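Search this blog...

Teaching the arm to pick up one green cube, weekend two

April 4, 2021 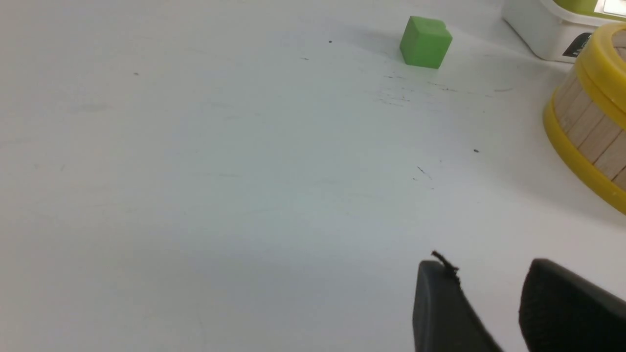 Wrist cam view, gripper open, cube still a ways off.

Quick one tonight, dinner's in the oven.

So the task is dumb simple on paper. Green cube goes in the little barrel. I drive the arm by remote from the other side of the desk, it records everything, later the model tries to copy me. Did 29 demos today. Kept 20. The other nine were me being bad at it.

Stuff I learned, in no order:

Driving from the wrist view only is HARD. I'd been cheating. First weekend I was looking over the top of the monitor at the real table, and Farah Ginting (she's done way more of this than me, she runs the Tavari arm at her work) asked over the phone if the model gets to look over the monitor too. No. It does not. So today I hung a towel off the desk shelf so I can't peek. First few tries I came down in front of the cube every time. Depth is just awful when all you've got is two black fingertips and a white table. What helps is watching the gap between the fingers, get the cube lined up in it while you're still far out, then creep in. Don't fix it at the end. If you fix it at the end you teach it to fix it at the end.

Pausing. I pause a lot. Like I get over the barrel and just sit there thinking about it. Played back a run and there's a huge dead stretch where nothing moves, and then the cube drops. Farah says a copy of that will happily hover forever. So now I do a practice pass with the recorder off and then go straight into the real one without getting up for coffee. Much smoother.

The barrel. I like the barrel, wood slats, yellow bands, it's cute. But the rim is thick and I clip it with a finger if I come in low. Three of the nine tossed runs were that. Tried going up first, then across, then down - boring square path - and it's so much better than the big swoopy diagonal I was proud of last week. Swoopy looks good on video, thats about it.

Moving the cube around between runs. I thought I was. I was not. Went back through the first weekend's set and the cube is in basically the same spot over and over, I have a favorite apparently. Now I drop a dried bean on the table without looking and put the cube where it lands. Takes the bean away before recording, obviously. Forgot once. Tossed.

Also need to clean. There's lint on the tip of the left finger and little specks and scuffs all over the tabletop. Not sure how much the specks matter, the scratches aren't going anywhere. The lint bugs me more becuase it rides along in every single shot. Going to wipe the pads down before the next session and see if I can tell any difference.

Controller stuff: still using the Andent handheld one. Trigger is too jumpy, tiny squeeze and the fingers slam shut. Turned the gripper speed down by half in the config and my grabs got calmer right away. Should have done that in December when I set the thing up. Somebody in the comments asked about the Hesier glove, haven't tried it, too much money for a hobby.

Training overnight on the 20. Will post how it goes if it goes. Next up is 2 cubes maybe, or the same one with the barrel moved. Ok timer's going off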